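Gullby Press will publish its first poetry anthology in late July. The paperback of *Clenton Poems* goes on sale 27th July, and an eBook will follow once the print orders have shipped.

The book collects work by poets who live in or near Clenton. It runs to 219 pages and is the press's longest title so far.
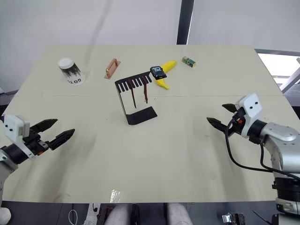

**By the books desk**
*Staff writer, Clenton Reader*

Submissions opened in May and drew around 750 poems, far more than the press had planned for. The editors read them without names attached and chose 50 for the book. Most are short. A long sequence about the flooding of the lower fields takes up the middle section.

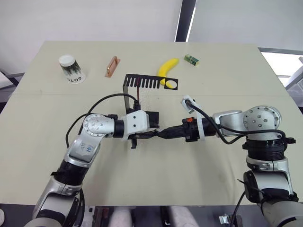
The cover went through several drafts before the press settled on plain lettering over a pale background. Early versions used a drawing of the grain elevator, and that drawing now appears inside, ahead of the first poem. The final background is a flat cream, close to the color of the tabletop in the picture, with a thin line across the middle where the title sits. The spine is dark green.

Printing is being handled by Nurum, which also produced the press's two earlier chapbooks. The paper is a little heavier this time and the binding is sewn.

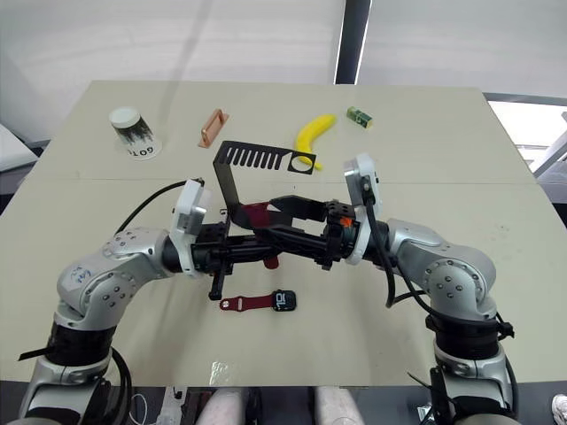

Copies ordered before the release date will be mailed first. Sezer Books on Main Street will carry the paperback from the first day and has set aside a shelf for it near the register. The press is also offering 50 numbered hardcovers, sold only through its own website.

Contributors each receive two free copies and a discount on more.
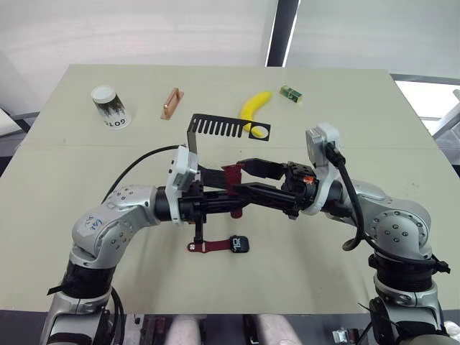 One reader on the press's mailing list wrote that the flood sequence should have been a book of its own, and asked if the poems left out might appear later. The press said a second volume is possible, but no call for submissions has been set.

Orders for the paperback are open now. The eBook price will be posted in August.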